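Jitgate Hetis hand-held gripper kit -- my review after a summer in the shared shop

I'll say up front that I paid for this with my own money, 314 dollars plus shipping, and that I build robots the slow way, at the back bench of a shared workshop called Ormsby, usually after dinner. I am not an engineer. I fix sewing machines for a living. So if you want torque curves you're going to be disappointed, but if you want to know whether a reasonably handy person can get the Hetis together and like using it, read on!

What you get is a flat box with the grip handle, the finger carriage, two fingers, a bag of hardware, a camera bracket and a booklet. You squeeze the trigger, the fingers close in parallel, and whatever you clip to the bracket watches them do it. I want to show my little arm (a homemade thing I call Stirkach, long story) how to sort bobbins, and doing the motions by hand first seemed a lot more fun than typing in positions all night.

The build took me 2 evenings. The first went great. The second I spent mostly on the floor with a flashlight looking for a spring, and I'd call that half my fault and half the fault of a bag that tears open all at once -- pour it into a bowl, please. The booklet is fine until page nine, where the drawing of the carriage is printed the wrong way around. Merle Brunton, who has the bench next to mine, spotted it before I did and saved me from putting the rails in backwards. I wrote to Jitgate about it and got a polite answer from Cyprian Głowacki with a corrected page attached, so points for that.

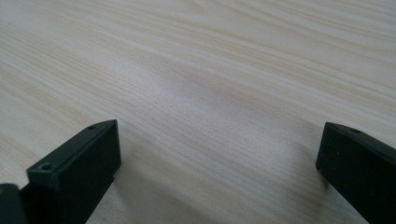 Fingers are where I have the most to say, and it's mostly good. They're plain blocks, no hooks or fancy curves, and I've come to like that a lot. They close flat and they stay lined up, even after I've been leaning on the trigger like a gorilla. You get at the screws through small round holes along the top of each finger, so swapping a pair is a quick job with a short hex key and you don't have to take the whole front end apart (my old gripper made you do exactly that, and I hated it every time). The matte black is a nice choice too, at least over a pale wood top like this one, where the fingers stand out beautifully and I can tell at a glance how far open they are. Over my dark green cutting mat it's a different story. I ended up sticking a strip of white tape along the edge of the mat so I'd have something to judge by.

Grip on small things is just OK. Full bobbins, great. Empty metal ones skate out sideways unless you come at them dead square. Kylie Rutherford suggested thin rubber from a bike tube, glued on with contact cement, and that helped a bunch, though you lose a little opening width. Jitgate sells soft pads as an extra and I think a kit at this price should come with them.

The trigger is stiff for the first week. It does loosen up. My hand still gets tired after a long session and I have pretty big hands, so if yours are small I'd try one before buying. Tane Faulkner borrowed mine for an afternoon and gave it back early with a sore thumb, but he also bought one, so make of that what you will.

So far I've logged 635 squeezes on the tally counter I taped to the handle, and the only thing that's come loose is the camera bracket. A dab of threadlocker took care of it. No slop in the rails that I can feel.

Would I buy it again? Yeah, I would -- four stars out of five. I'm knocking one off for page nine and the missing pads. If you order, get the spare spring pack while you're at it, and maybe sweep your floor first.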